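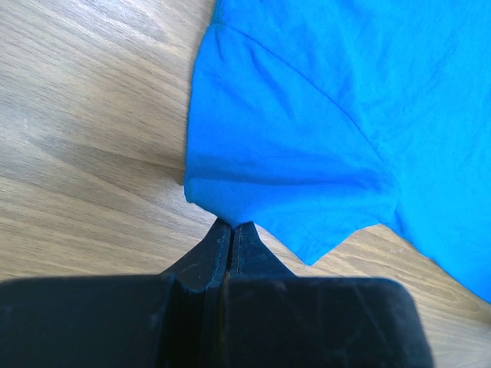

Folding Cell Checklist – Cloth Handling Trial, Merrick Laundry Floor

Date: 9/2/23
Inspected by: So-ying Chang
Reviewed by: Kane Kereama
Software: Furkex fold routine
Marks used: OK / Watch / Fail / Not checked

Section A. Before power-on

A1. Emergency stop within reach of the operator's chair – OK
Comment: Reach is fine sitting down. Standing at the bin end you have to lean over the rail. Move the second button before the December review.

A2. Floor tape and walkway clear – OK

A3. Arm base bolts tight, no movement by hand – OK

A4. Cable loop free through the full swing – Watch
Comment: The loop touches the rail at the far left position. No wear on the jacket yet. Add a clip.

A5. Work log open at the right entry – OK
Comment: Starting at entry 2915. The last shift left off one line short and I filled it in.

Section B. Gripper

B1. Fingers closed, tips meet evenly – OK
Comment: Tips nearly touch with the blue knit pinched between them. Thin gap down the center.

B2. Finger surfaces – Watch
Comment: Faint scuffs and some dust specks on both. Wipe down and look again next time. Kane wants them swapped at the first cut or tear and I agree.

B3. Gripper body – OK
Comment: Light scratches and dust on the housing. Cosmetic.

B4. Finger opening stops at the set limit – OK

B5. Pinch force at or below the shop limit – Not checked
Comment: The gauge is at the Zammont site. Do not let anyone hand a garment to the arm until this is done. Put it on the table and step back.

Section C. Table

C1. Surface free of splinters and raised edges – OK
Comment: A few pale flecks and scratches in the wood finish. I ran a scrap of jersey over the whole top and it did not catch.

C2. Table does not shift when the arm drags cloth – OK

C3. Glare – Watch
Comment: Light comes back off the finish at one corner. Blue stands out well against this wood. Beige and cream do not, and the edge finder lost both on the first pass. Try a matte cover for light items.

Section D. Picking up and holding cloth

D1. Picks up one edge of a single flat garment – OK
Comment: 18 tries with shirts laid out flat by hand, 15 good picks. Two misses, and one that picked up both layers when we asked for one.

D2. Picks up from a pile – Fail
Comment: It grabs whatever is on top and lifts until something lets go. Twice it brought up two shirts. This is the same result as the last checklist and I would not spend more time on it until the camera work is finished.

D3. Holds without damage to the knit – Watch
Comment: The cloth bunches into a small twisted gather at the tips, with pull lines running up from it. No holes found in the test shirts at the end of the session. Thin or loose knits should stay out of the trial for now.

D4. Tells a hem from a fold – Fail
Comment: Where a layer lies under the cloth, it reads the crease as the bottom edge about as often as not. Seams cause trouble too. A long curved seam gets treated as a border and the fold line ends up crooked.

D5. Releases cleanly – OK
Comment: Loose threads can hang on between the tips. Check the gap between runs.

Section E. People around the cell

E1. Operator trained on Sesis lockout steps – OK

E2. Arm stops when the gate opens – OK
Comment: Tested with the arm moving and with the arm holding a shirt. It kept its grip both times, as it is set up to do. Pull the shirt free only after lockout.

E3. Long sleeves, lanyards and rings off – Watch
Comment: Had to remind two people. Put the sign at eye level.

Section F. Is it ready for the work?

F1. Can it run without a person watching – No

F2. Can it keep up with a person – No
Comment: A person on the hand table did 300 shirts in the time the arm got through roughly 40. Part of that is the slow speed we run for safety. Most of it is re-picking.

F3. Can it take over any single step – Partly
Comment (So-ying): Flat shirt, solid dark or bright color, laid out by a person. It can take the edge and make the first fold. I would sign off on that with someone at the stop button.
Comment (Kane): Agreed, but if a person has to lay the shirt flat they have done half the job. Keep it as a trial – not on the production schedule.

Open items
Clip for cable loop (A4)
Second stop button (A1)
Force gauge back from Zammont (B5)
Matte cover for table (C3)
New sign (E3)

Status: approved for supervised trial only.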